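Budget thread for the two-arm folding bench. Starting with the numbers, since three of you asked.

Print this thread | E-mail this thread

1/ We set aside 3850 for the year. That has to cover arms, cameras, spare servos, clamps and tape. The bench PC comes out of a different line.

2/ Wirkis quoted 663 for a box of replacement servos, shipping included. Flastlow was cheaper but couldn't give a ship date before the end of October, so we went with Wirkis.

3/ Blue printed parts we make ourselves. Filament is a small cost. Print time is the bigger one — plan for it if you only have one printer.

4/ The job is T-shirts. One shirt, two arms, white table.
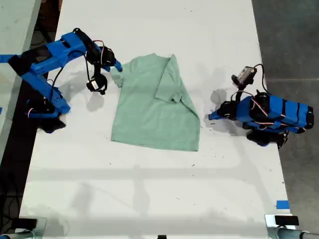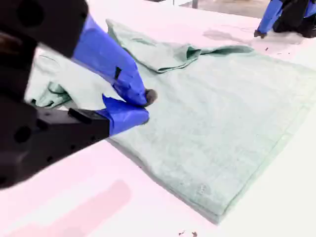

5/ Next purchase is cameras. I'm holding 1000 for those and another 1000 for repairs. I would not go lower on repairs. Last year we did, and we were borrowing parts from the Gernivstead bench by summer.

6/ Finger wrap is a running cost too. Put it on the list with the screws and zip ties. It's small money but it gets forgotten every time.

7/ Not buying a third arm. The Onuoha package comes with one, and I asked for a price without it. Still waiting on that.

8/ What's left goes to cables and a second set of clamps. If the Onuoha price comes in low I'll move the difference to servos.

9/ Sheet was last updated 2019-11-01. Reply if you want a copy.

Print | E-mail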